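Frequently Asked Questions About Lay Leadership at Gatavell Parish House

We get a lot of the same questions at the welcome desk, and we're always glad to answer them in person, but some of you have asked for something you can read at home in your slippers. So we've tried to put it all on one page, and we hope you'll forgive us if we ramble a little.

Do I have to be a member of the parish to join the formation year?

No, though we do ask that you worship regularly somewhere. Every year we have a few people from Osagie and even from Bestadier, and they are as much a part of the group as anyone who was baptized at our font. If your own pastor would like a word with us first, that's fine too.

How much time does it take?

We meet for 30 evenings between fall and early summer, with a long break in December so that people can be with their families (and so the choir can have the hall back!). There is some reading between meetings, usually a chapter or a short letter.

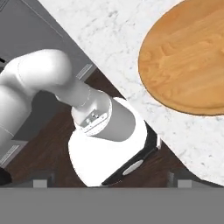
What if I don't know very much theology?

Then you'll be in good company. Most of us came in with whatever we remembered from childhood classes, plus a lot of questions we'd been too shy to ask. We begin with the Gospel of Mark, read slowly and out loud, and nobody is called on who doesn't want to be. Houda Farouk, who has led the first term for 7 years, likes to start from ordinary surfaces and rooms — a white marble countertop beside a dark brown wooden floor, say — and ask where in a house like that you would go to pray. People have a great deal to say about it, and before long they're talking about Martha and Mary.

Is there a cost?

The suggested gift is $135 for the whole year, which covers books and the retreat at Nullstead. Please don't let it keep you away. A quiet word with Arsen Ostapchuk in the office is all it takes, and there are no forms to fill out.

What happens at the end?

There is a blessing at the main service and a supper afterward, and then we sit down with each person to talk about where they feel drawn. Some go on to visit the sick or lead prayers, and some just go home with a deeper faith, and we're every bit as happy for them.

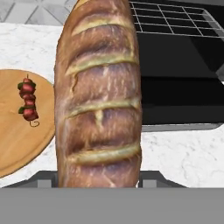 Gatavell, July 2022

Can I come to one evening before I decide?

Please do! Come to any open evening, sit wherever you like, and stay for tea if you can. You can let the office know ahead of time or simply turn up at the side door.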